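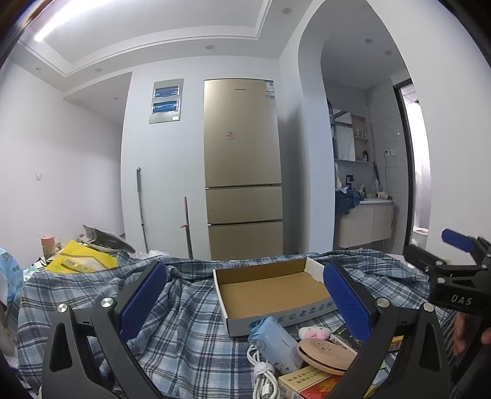 *A shallow cardboard tray on a plaid blanket, with the small items still to be sorted.*

## Room clearing at Cunico House: sorting small belongings

Residents of Cunico House are reminded that the summer redecoration begins on 1 July 2025. All 18 rooms on the garden side will be painted in turn, and every occupant of those rooms has received a letter giving the dates that apply to them. Residents on the street side are not affected this year, although they are welcome to make use of the boxes and collection points described in this notice.

After last year's work on the upper landing, the Residential Office reviewed the questions and complaints it had received. Very few concerned furniture. Wardrobes, beds and refrigerators are large, are listed on the room inventory and are moved by the contractor, Fogh, under an agreed procedure. The greater part of the correspondence dealt with small things: chargers, toiletries, keys, part-used packets, medicines and keepsakes which had been swept into a carrier bag on the last evening and could not afterwards be found. In several cases the items were in the resident's own bag all along, underneath something else.

The Office therefore asks that small belongings be sorted before the larger packing is started.

### Preparing a surface

A blanket or bedspread laid flat makes a suitable place for sorting. Small objects do not roll off it easily, and it can be shaken out afterwards. Residents should empty drawers, shelves and carrier bags on to it one at a time. Emptying everything at once is discouraged, particularly in shared rooms, where two residents' belongings are easily mixed.

Please leave a clear path to the door and keep the area in front of any electrical panel free. Mops, brushes and poles belonging to the room may stay where they are against the wall. Fogh will move them on the day.

### Choosing a box

The plastic crates supplied in earlier years have been withdrawn. They were too deep for small items, and many were not returned. Residents may use any clean, shallow cardboard box. The outer trays in which food and drink are delivered to shops are a good size, and the Jonar shop on the ground floor has agreed to set its empty trays aside by the rear entrance until the work is complete. Printing on the outside does not matter, provided that the room number is written clearly on a plain side.

A low-sided tray allows the contents to be seen without being taken out. Packets and cartons should be laid in first, flat, with the smaller and more delicate articles placed afterwards in the spaces between them. Charging cables should be coiled and secured with a band or a strip of paper. Compacts and other articles containing a mirror may be wrapped in a sock or a face cloth. Soft toys make good padding and can go in at the end.

### What goes where

Residents are asked to divide their small belongings as follows.

- **Keep with you:** medicines, keys, documents, bank cards, telephone and charger, and a packet of tissues or similar for daily use.
- **Room box:** cosmetics, stationery, ornaments, spare cables and unopened packets of any kind.
- **Food box:** sealed dry goods only. Opened food should be eaten, given away or thrown out before the room is handed over.
- **Waste:** empty wrappers, torn bags, crumpled paper and anything out of date.

Room boxes will be held in the locked store beside the laundry. Each resident may deposit 2 boxes without charge. The store is opened at 9 each morning and boxes may be brought down at any time before noon. A receipt will be issued, and the same receipt must be shown when the box is collected.

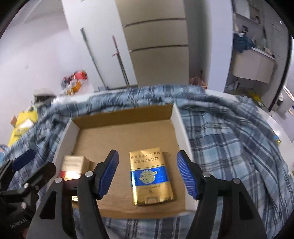
One resident wrote to ask whether cigarettes might be packed with everything else, adding that last year a full packet had been put with the toiletries and everything in the bag, face cloths included, had smelt of tobacco for weeks. The same letter suggested that tobacco be given a box of its own, with the lid left off until the last moment.

The Office is grateful for this suggestion and has adopted it in part. Cigarettes and other tobacco may be placed in the store, but must be in a separate box which contains no clothing, bedding, toiletries or food. Packets should lie flat. Lighters and matches will not be accepted in the store under any circumstances and must remain with their owner. Residents are reminded that smoking is not permitted in any room, including rooms which have been emptied for painting, and that the shelter by the bicycle racks remains open throughout.

### Refrigerators

Refrigerators will stay in the rooms and will be covered by Fogh before painting begins. They need not be switched off unless the letter to the resident says so. Magnets, notes and any stickers belonging to the resident should be removed. Labels fixed by the Office are to be left in place – they carry the inventory number, and replacing them last year took a good deal longer than it should have done.

### Unwanted items

Articles in good condition which are no longer wanted may be left on the Divel table in the entrance hall. Unopened cosmetics, stationery, small toys and household goods are all suitable. Divel cannot take tobacco, medicines, opened food or anything electrical without its plug. What has not been claimed by other residents at the end of the redecoration will be passed to Divel's shop.

### Loss or damage

The Office can consider a claim only for items deposited in the store against a receipt. Belongings left loose in a room during painting are left at the resident's own risk. Residents whose insurance was arranged through the Office in May should consult the schedule sent to them at that time.

Questions about dates should be put in writing and left at the front desk, with the room number at the top. Anyone who will find it difficult to carry a box downstairs should say so in the same way, and collection from the room will be arranged. Spare labels and marker pens are available from the desk and should be returned the same day.

*Residential Office, Cunico House*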